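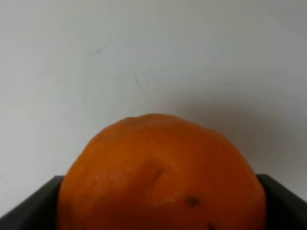
Kitchen and break room check, March
Checked by: Birdie Quintanilla

Extinguisher: Pass. Gauge in the green, though the tag is so faded I'd like to see the service slip.

Outlets by sink: Fail. Mounir Tahiri says the trip switch was tested. Wouldn't trip for me.

Fridge: 300 ppm sanitizer on the log, same handwriting every line. I have doubts.

Tables and baskets: Pass. Two wicker baskets, kept to the back of the white table.

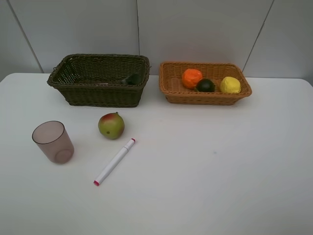 Exit door: Opens, with a shove. "Sticks in damp weather" is not a repair.

First aid kit: Burn gel missing again. Ihor Kravets to reorder by 20 March.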